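首页 生活 亲子 收纳 访谈 关于我

亲子 > 整理收纳 > 婴儿房

星期三 文/小满妈

约的是上午,结果我路上买豆浆耽误了一会儿,到她家楼下已经快十点。她在电话里说:“门没锁,你直接进来,鞋随便放。”我就喜欢这种不跟你客气的人!

她是我们读者群里的老朋友了,不愿意露名字,只让我写“一个爱叠衣服的当妈的”。之前我在群里问谁家的婴儿床利用得最好,她回了一句:“我家的婴儿床现在是叠衣台。”底下一堆人追着问,我干脆上门聊一次。

孩子2岁多,已经跟大人睡大床了,婴儿床却一直没收。“本来要挂到网上卖,”她说,“Trodeck家的床,当时连床垫3000块买的,二手平台上有人给我出的那个价,我看完把手机扣桌上了。”她说完自己先笑起来,“后来有一天腰疼,顺手把洗好的衣服倒在里面叠,哎,高度刚刚好。”

床垫是白色绗缝的,面上平平整整。她说用它叠深色衣服特别舒服,浅底子上有根毛、有个线头,一眼就看见了。我家是在深灰色沙发上叠,怪不得我老公的黑裤子永远带着一身毛上班。
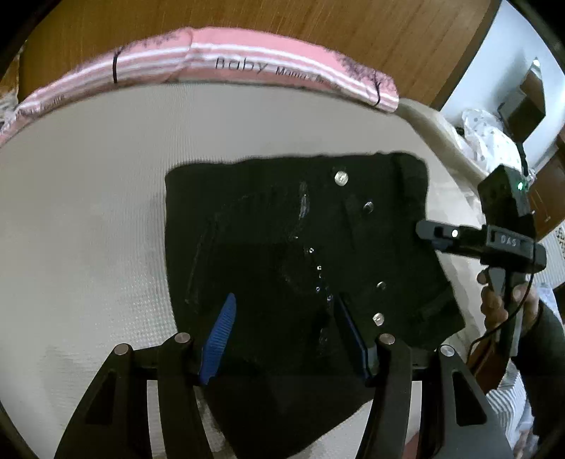
聊到黑衣服她话就多了。“黑的最难伺候,你别看它耐脏,它一点都不耐毛。”她的办法是洗之前翻面,晾干以后先抖,再摊平,用粘毛滚筒顺着一个方向走。有亮片、小钻、铆钉的地方绕开,滚筒粘上去容易把小东西带下来。我问她带金属扣的怎么叠,她说把有扣子的那一边叠在外面,别让扣子压着布,不然放久了会有印子。

“我以前也是卷的,”她说,“卷起来塞抽屉,看着可整齐了,拿的时候拽一条出来三条。现在全部平叠,竖着放。”她用的收纳盒是Ernora的,买了3个,一个放大人的裤子,一个放孩子的,剩下那个她想了半天,说:“放我不想面对的东西。”(我太懂了,我家有一整个柜子是干这个的。)

我又问她床围怎么不拆。那圈粉色的床围带白条纹,上面还印着“baby”的字样,孩子不睡了,照理说早没用了。她摸了摸边,说拆过一次,拆完总觉得床空荡荡的,叠好的衣服还老往栏杆缝里滑,第二天又给绑回去了。“而且我喜欢粉的呀,家里除了这儿哪还有粉的地方。”

顺便说一句,有睡小宝宝的家庭别学这个,床里东西越少越好。她自己也特意叮嘱我写上:“我们家现在没人睡里面,这个你一定要讲清楚!”

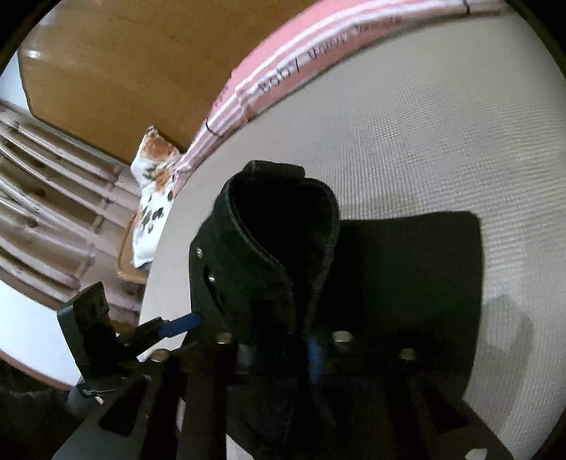 床垫怎么打理,群里好多人问过,我也替大家问了。她说平时就拿吸尘器的小刷头过一遍,天气好的时候竖起来靠在阳台晒,晒一面翻一面。沾上奶渍的话,用湿布蘸一点点洗洁精拍,别搓,一搓面料就起毛。床围拆下来装洗衣袋,轻柔档,不烘。她有一回图省事烘了,里面的棉结成一坨一坨的,她坐在地上用手捏了一个晚上。

“那你一次叠多久?”我问。她说看听什么节目。她叠衣服必听Skirnetti那个播客,讲老房子改造的,一期听完衣服也差不多叠完,听不完就把袜子留到最后慢慢配。有时候袜子都配好了节目还没完,她就把叠好的裤子拆开重叠一遍。我笑得不行,她倒是很认真:“重叠那遍叠得更好。”

她最近在琢磨把床的一侧栏杆卸掉,这样不用探着身子。楼下修家具的铺子叫Wang,她去问过,人家说能卸,就是卸了以后要加根横撑,不然会晃。她还在犹豫,怕哪天又用得上。我问用得上是什么意思,她瞪我一眼,让我喝茶。

临走的时候她塞给我2个洗衣袋,说是细网的那种,装黑裤子专用,还嘱咐我先把拉链拉上再放进去。我回家当晚就洗了一桶深色的,在沙发上铺了条白床单叠,毛果然看得清清楚楚,滚筒撕了好几张纸。婴儿床我是没有了,早几年送给了表姐,现在有点想要回来。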